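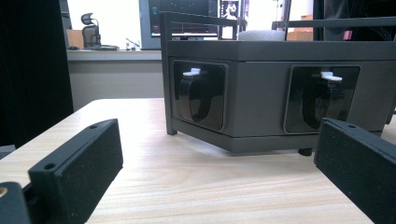
Questions and answers about tabletop units

Falleck Home Exchange, Bimthorpe
Page last changed 07/06/2020

We receive many letters about the small units that stand on a table or a worktop, the kind with a flat lid, a rail over the lid and openings at the front. On this page we have put together the answers which we write most often. If your question is missing, please write to us with the number from the label, for example 401, and we will try to help.

Choosing the place

Which table is good for such a unit?

Any table that is level and does not shake. A light wooden table is very nice with a dark grey unit, but please think about the surface. Soft wood takes marks easily. If your table was oiled in the last days, let it dry completely before you put anything heavy on it. The oil we sell, Limia, needs 2 days in a warm room and 3 days in a cold one.

How much free space should I leave?

Enough for your hand at both sides, and more in front. People often push the unit against the wall and close to the corner, and afterwards they cannot reach the openings in a comfortable way. Try the place for one evening before you decide. Sit or stand as you normally do, and reach for it.

Can it stand near a window?

Yes, but direct sun is not kind to dark surfaces. In summer it shows every grain of dust, and after some years the colour can become paler on one side. If you have no other place, turn the unit from time to time.

Is it allowed to stand in the kitchen?

It is allowed, but keep it away from the cooker and from the sink. Grease in the air makes a sticky layer, especially on the lid.

The lid and the rail

What can I put on the lid?

Light things. A folded cloth, a small soft toy, a packet of tissues, letters which wait for an answer. The rail prevents that they slide down when somebody knocks against the table. It is thin, so it will not hold back something heavy.

My things are always falling between the rail and the lid. What can I do?

The rail is open, and small objects go through. Put them first in a shallow dish, or lay a piece of felt on the lid so that they do not roll. Coins and keys I would keep in another place altogether, they also scratch.

Can I carry the unit by the rail?

Please do not. This is the most common mistake. The posts are slim and they bend at the lower end, and a bent post is difficult to make straight again. Take the unit with both hands under the body. Empty the lid before you lift.

Can I hang something on the rail?

A ribbon or a paper label, yes. A bag or a wet towel, no.

The openings at the front

What is the best way to clean inside the openings?

With a dry soft brush first. A clean paint brush is very good for it, because the corners are rounded and a cloth does not always follow them. After that take a cloth which is only a little damp. Glossy black parts show fingerprints immediately, so dry them with a second cloth and do not rub strongly.

May I pull out the curved black parts?

It depends on the unit, and we cannot say it from a letter. If a part comes out with a light movement of two fingers, it may be removed for cleaning. If it resists, leave it where it is. We had one unit back at the counter in October with a broken piece, and we had no spare for it.

Do I have to keep the small white tabs?

Yes, please keep them. If one becomes loose, put it in an envelope and write the label number on it. They are easily lost in the vacuum cleaner.

Moving and cleaning the table

How do I clean under the unit?

The body stands a little higher than the table, so crumbs and dust collect underneath. A long flat brush takes out most of it. Once a month it is better to do it properly: clear the lid, lift the unit with both hands, put it on a folded towel and wipe the table along the grain of the wood. Put it back only when the table is dry.

Is it possible to slide it instead of lifting?

For a very short way, yes, if the feet are clean. Look at them first. A grain of sand under a foot makes a long scratch, and on pale wood one sees it every day.

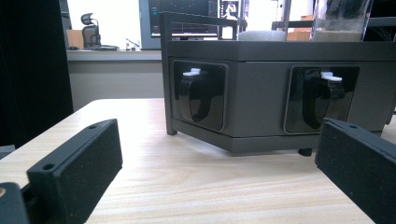
Small repairs

There is a scratch on my table. Can you repair it?

We do not repair tables. For a fine scratch, a drop of oil on a cotton cloth is often enough. Try it first on a place which is not seen. For deeper damage ask at Tehrani Joinery, they have the workshop behind the bakery and will tell you the price before they start.

The unit is not standing level. Why?

Check the table before you blame the unit. Turn the unit half around. If it rocks in the same corner of the table, it is the table. If the rocking moves with the unit, look if a foot is worn or missing. A thin piece of cork helps for the moment.

Can I paint it?

You can, it is yours. But we do not take back painted units.

Exchange and return

How long can I bring a unit back?

Until 71 days after you took it, clean and with all the loose parts. Bring also the label, please.

Do you deliver?

In Bimthorpe only, and to the ground floor. For other places you must collect it, and a box with an old blanket inside is the best packing for the journey.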